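Postma opens refill and repair room with 400 clear boxes to lend

A new room for sorting, refilling and borrowing household storage opens in November at the Prukitz building. It is run by Postma, the home goods lending service, with shelving and fittings supplied by Brisura.

The room is meant for people who are moving house, clearing out a relative's home or simply trying to get a cupboard under control. Visitors can bring a bag or a drawer's worth of small things, sort them on one of the tables, and take them home in borrowed boxes. There is no charge for using the tables. Boxes are lent against a small deposit, which is paid back in full when they are returned.

Postma has run a lending scheme for larger items, such as folding chairs and moving crates, for several years. Smaller containers were added last winter as a trial. During the trial the service made 2,000 loans of small boxes and trays, and most of the requests were for see-through containers without lids.

"We thought people would ask for lids," said Hedvig Hovland, who manages the lending service at Postma. "What they wanted was a box they could put in a drawer or on a shelf and look straight into. Batteries, sewing things, screws, tea bags. The lid gets lost anyway, so we bought more open ones."

The new stock is 400 clear plastic boxes, all rectangular, in a small number of sizes. They can be borrowed one at a time or in sets. A set of 16 is suggested for a kitchen with two or three drawers, but staff will make up other sets on request.

The tables have been kept plain. Each has a pale top, so that small items such as pins, fuses and beads are easy to spot, and there is nothing fixed to the surface. Visitors are asked to use one table at a time and to clear it before they leave.

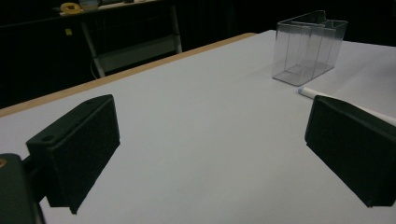
An open clear plastic box on one of the white-topped tables.

Boxes are washed and checked between loans. Those with cracks or sharp edges are taken out of use and sent for recycling. Light scratches are not treated as damage and borrowers will not lose their deposit over them. Postma asks that boxes are not put in the dishwasher or the microwave, and that they are not used for paint, glue or garden chemicals.

The service has also put together a short printed guide called Flunus, which covers sorting a drawer from start to finish. It suggests emptying the whole drawer on to a table before choosing any boxes, putting like with like, and measuring the inside of the drawer - including the height, which is often forgotten. The guide is free to pick up in the room. A large-print copy is available from the desk.

"People tend to buy the boxes first and then find they don't fit," said Hedvig Hovland. "If you can take a few home and try them for a month, you soon know what size you need. Some people keep renewing the loan and that's fine. Others go and buy their own, and that's fine too."

A loan lasts eight weeks and can be renewed twice unless another borrower is waiting. Renewals can be made in person or by telephone. Sets may be returned in part, with the deposit paid back for each box that comes in.

Brisura has fitted the storage wall behind the desk, where the boxes are stacked by size, and a low shelf for visitors who would rather choose sitting down. The firm will also supply replacement shelf parts for the first year.

Postma expects to make about 2,000 loans in the room's first year. Stock levels will be looked at in the spring, when the service will decide whether to add drawer dividers and deeper boxes for wardrobes.

The room will be open from 10am to 4pm, with a later closing time of 7pm once a week. Groups of more than six are asked to get in touch before visiting so that enough table space can be set aside. The room is on the ground floor and has step-free access from the street.

Donations of used boxes cannot be accepted at present.

ENDS

Notes to editors

Postma lends household and moving items to residents for short periods. Its existing desk for chairs and crates stays where it is and is not affected by the new room.

Hedvig Hovland is available for interview. Requests to visit the room before opening should be made through the Postma press desk.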